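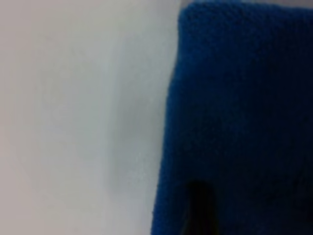
A morning with the woman who keeps the tables clean at Lisen

She has been wiping down tables for a living since she was nineteen, and she still has opinions about every one of them. We met on 2nd June in the break room at Lisen, where she runs the cleaning for all 6 rooms on the ground floor, and she had hardly put her bag down before she was telling me about cloths.

"People buy the pretty ones," she said. "Thin little things that push the mess from one side to the other. I like a cloth with some body to it, one you can fold over and still have a clean side left when you need it." She gets hers from Besten, a small supplier two streets over, and she orders them in blue so they never get mixed up with the ones for the washrooms. Last year the building went through 769 of them, and she would like everyone to know that most of those were worn out fair and square and a good few simply walked off.

I asked her what she deals with most, expecting her to say crumbs, or maybe glue from the craft room.

"Oh, coffee," she said right away. "Coffee and tea, all day long. You could mop the parking lot with it."

Her method is an old one, learned at a hotel in Cuvville, where the dining room had white linen and a manager who noticed everything. You don't scrub at a spill, she told me, you lay the cloth over it and let it drink for a moment. Then you fold the cloth, come in from the outside edge, and work toward the middle so the thing doesn't grow on you. A small brown puddle on a white table looks like a lot worse than it is, and what she really watches for is the one little drop that lands apart from the rest, just below it, say, where your hand passes right over it. "That's the one that's still there on Thursday," she said, and laughed for quite a while.

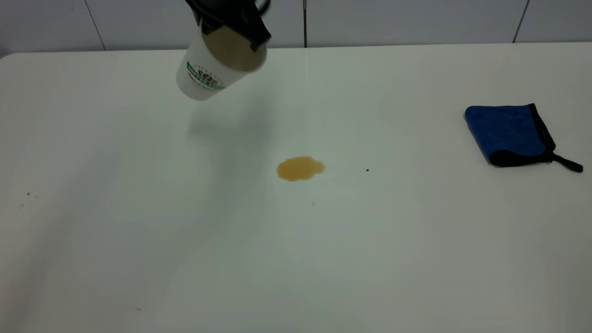
She came to Lisen in May, eight years ago, after the laundry at Garrido closed, and she says she only meant to stay through the summer. The tables were dark then, and she was the one who argued for white. With a dark top, she says, a spill can sit there all afternoon, but tea-colored liquid on white shows up from the doorway, and so does a speck no bigger than a peppercorn. She likes a folded blue cloth kept on the table too, off to the side where it won't get splashed - close enough to reach for and far enough away to stay clean.

Does she ever get tired of it? She thought about that one, and poured us both more tea before she answered.

"My knees do," she said. "But I like coming in early, when the rooms are quiet and I can get all the way through without somebody sitting down in the middle of it. My sister thinks I'm crazy. She has carpet."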